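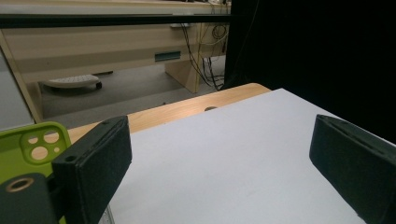
**Old rates office in Celtcombe reopens as a shared workroom**

2018-12-14

A workroom with wooden-topped tables, long desks and space to spread out large sheets of paper has opened on the first floor of the old rates office in Kerr Street, Celtcombe.

The room is open to anyone who needs a flat surface for a few hours. It is meant mainly for people who draw, cut patterns, fold leaflets or mark up plans and do not have a big enough table at home. A half-day place costs £4 and there is no membership fee.

Kartini Rondonuwu, who runs the room, said bookings had been steady since the doors opened on Monday. Most of the first users were dressmakers and students finishing coursework before the Christmas break.

"People ask how big the tables are before they ask the price," she said. "If you are tracing a coat pattern on a kitchen worktop you have to keep stopping and shifting everything along. They want to lay the sheet out once and leave it there."

The rates office closed four years ago when its staff moved to the civic centre. The ground floor was let to a key cutter and a dry cleaner, but the upper floor had stayed shut. The landlord, Bellel, agreed a three-year lease on the workroom in the autumn.

Fitting out the room cost £1,904, not counting the furniture. Most of that went on electrical work and on a new lock and closer for the street door. The carpet was cleaned and kept, and some of the desks came from an office clearance in Skuten at a total price of £338, including delivery.

Rostislav Štefanec, a joiner from the town, spent two weekends checking the furniture and dealing with wobbly legs. Some of the desks had been stored in a damp garage and needed their fixings replaced. He also sanded the roughest of the tabletops and gave them two coats of hard wax oil.

"Pencil goes straight through thin paper if there's a dent underneath," he said. "You can't get every mark out of an old top, but you can get it smooth enough to draw on."

Users are asked to bring their own tools. Cutting mats can be borrowed at the door, and knives must not be used on the bare wood. Wet paint and spray adhesive are not allowed for now, as the windows on the street side do not open fully. Felt pens, ink and glue sticks are fine.

Plain white paper is sold by the sheet at cost price. Ms Rondonuwu has bought a first batch of 440 sheets from a printer that was changing its stock, and expects it to last into the new year.

Theano Mavromatis, who makes children's clothes and sells them at the Saturday market, had booked three mornings this week. She said the tables were a good height for standing at, although she would like better light towards the back of the room after three o'clock.

"I did in one morning what takes me two evenings at home," she said. "My back was better for it too. The only thing I missed was a kettle."

A kettle is on the list, along with more coat hooks and a set of shallow drawers where regular users could leave unfinished work flat overnight. Clip-on lamps have been ordered for the back tables – they should arrive before the end of December.

There is no lift to the first floor. Bellel said it had asked for a quote for a stair rail on the second side, but could not give a date for the work.

Evening classes are planned once the lamps are in. The first, on bookbinding with a single needle and thread, will be taught by Fedir Pasichnyk and will run for four weeks. A life drawing group that used to meet at the Methodist hall has also asked about a regular slot.

The workroom is open from 9.30am to 5pm on weekdays, with the last booking taken 30 minutes before closing. It will shut over Christmas and the new year. Places can be booked at the door or by leaving a note at the key cutter's downstairs.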